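# Care packages: the questions I get most

Last updated 28 August 2022

I've been mailing care packages out of my kitchen in Elldale since my kid went off to school in Bremton, and after I wrote one little post about it my inbox filled up with questions. I kept typing the same replies over and over, so now they live on this page. I'm a mom with a tape gun and strong opinions, so take it for what it's worth!

## How often do you send one?

Once a month while school is in session, and a small extra one around finals. My first year I sent something every single week and I got a very polite text asking me to please slow down (dorm rooms are tiny, and there was apparently a drawer situation). Once a month keeps it fun for both of us.

## When should the first one go out?

For a September move-in, I wait until week two or three. The first week is all orientation and free pizza and nobody's hungry or homesick yet. Also the mailroom is a zoo. If you send a box to arrive on move-in day it will sit under a mountain of mini fridges.

## What size box do you use?

I buy a medium box, 13 inches on the long side, and I've pretty much stopped shopping around. It holds enough to feel generous and I can still carry it to the car with my purse and keys. Bigger boxes cost more to mail and then you feel like you have to fill them, and that's how you end up mailing a whole jar of pretzels the size of a toddler.

## What does it cost you?

Depends on the month! Postage is the part that stings. I set aside a bit each payday in an envelope marked BOX and when the envelope's thin, the box is thin. One time I sent four packets of cocoa and a long letter and that one got the nicest phone call of the year.

## What food holds up best?

Anything in its own sealed package. Granola bars, crackers, trail mix, instant noodles, fruit leather, hard candy. My go-to homemade thing is a plain oatmeal cookie, wrapped in pairs back to back with the flat sides touching, then packed in a tin with a slice of bread to keep them soft. The bread goes stale and the cookies don't. I don't know why it works and I've never looked it up.

Things I've given up on:

- Brownies. They sweat.
- Anything with frosting
- Chocolate before October
- Popcorn balls (they arrive as popcorn)
- Bananas. It was one time. I was new.

## Do you ship your own jam?

I used to. Then a jar of plum broke on a pair of new slippers and now jam gets handed over in person at Thanksgiving.

## Any tips for keeping smells separate?

Yes, and please learn from me. Never put dryer sheets, soap or candles in the same box as food, even if everything is sealed up tight. Crackers will pick up lavender through anything. I send the smelly stuff in its own padded envelope. Tea counts as smelly stuff too, if it's the strong spiced kind.

## What goes in besides snacks?

This is the part I like best, so I'll try not to go on forever. Stamps. A roll of quarters if their laundry room still takes them. Warm socks, always. The comics page from our paper, batteries, cough drops, a phone cord (they lose them like it's a sport). A deck of cards did really well, and so did a 1000-piece puzzle that the whole hall ended up working on in the lounge for most of February. Photos of the dog get better reviews than anything I bake.

## Do you pack it all in one go?

Nope. I pick things up a little at a time through the month and stash them on a closet shelf, then on packing night I put it all out on the table and see what I've got. If there's too much salty stuff I swap something. Wrap the fragile bits first, heavy on the bottom, soft things stuffed in the corners, letter on top – the letter always goes on top.

## What if I'm dropping it off myself?

Then skip the box! A big paper bag with handles is plenty for a drive, and you can reuse it. 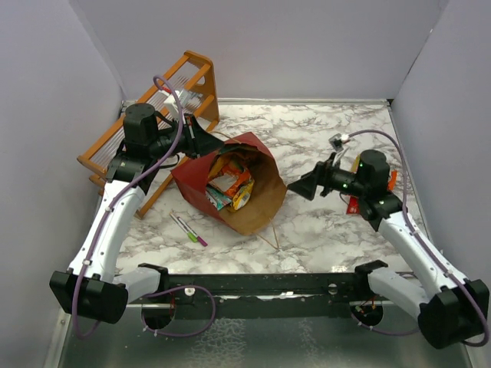
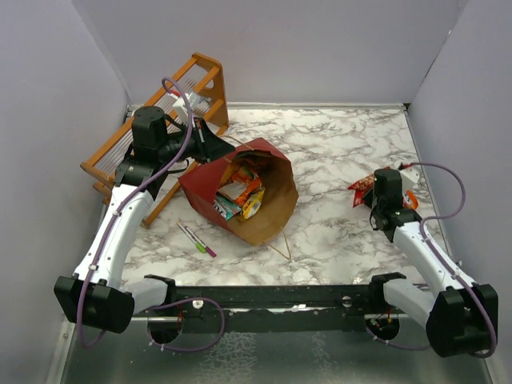 ## What if my kid has a roommate with allergies?

Ask before you send anything with nuts. I just text and say "anything off limits this year?" and I get a list back. We had one year with no peanuts and one with no sesame, and sesame was a lot harder, it hides in everything. I switched to rice crackers and dried mango and kept the nutty stuff for visits home.

## How do I address it so it doesn't get lost?

Use the full legal name, even if your kid's been called Bug since birth. Ours goes to Arrieta Hall, Box 1351, and the year I left off the box number the package toured campus for a while before it landed. I write the address on a card and tuck it inside as well, in case the label gets torn.

## Is it okay to send one to somebody who isn't in college?

Please do! I send them to my sister every winter, and to an old neighbor who moved out to Sukik to be near her grandkids. She gets large-print crosswords, butter mints and all the gossip from our street. Same box, same tape, a much longer letter.

## Can I email you a question that's not on here?

Sure, the address is at the bottom of my main page. I'm slow in the fall, and if it's about bananas I've said all I'm going to say.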